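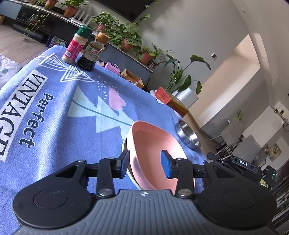
Metasura Evaluation Notes, June 2026
Author: Oka Applied Handling Group

4. Evaluation of the Flomov hand-held gripper kit

4.1 Kit and setup

The Flomov kit is sold as a complete package for recording manipulation data without a robot arm. It consists of a two-finger gripper operated by hand, a camera fixed to the tool, a mounting bracket, and the Marty software, which stores the recordings and sorts them by task. We reviewed the kit as delivered and made no changes to the hardware or to the default settings.

Figure 1. Tableware task, view from the tool camera. The fingers are placed on either side of the rim of the pink bowl. The green indicator light on the bracket is at the right.

Recording was done on household tables with their normal covers and contents left in place. In Figure 1 the cloth carries large lettering and a dense pattern, and a shaker and a sauce bottle stand at the far edge of the table. Backgrounds of this type are harder for visual tracking than a plain bench, and the vendor's manual advises against them for first use. We kept them in the protocol, as most buyers of the kit will work in similar rooms.

4.2 Procedure

Each operator completed 50 recordings after a practice period of 11 minutes. A recording started with the fingers open and clear of all objects, and ended when the bowl had been set down and released. Recordings in which the tool lost its position estimate were kept in storage but left out of the training set. Operators were told to approach the rim from above and to keep both finger pads in view of the camera at all times.

4.3 Observations

Marty rejected 14 recordings in the first session and 14 in the second. The equal totals have different sources. In the first session most rejections followed fast wrist rotation; in the second they came mainly from low light late in the day. The software reports both cases under one error code, and the operator has to open the log to tell them apart.

The camera keeps the two pads and the contact area in one view - useful when labels are checked by hand. The body of the gripper takes up the lower part of the image, and we masked this region before training. A mask file is supplied with the kit but had to be redrawn for our unit.

Replacement pads are ordered separately. A revised bracket is listed for September and was not available for this review.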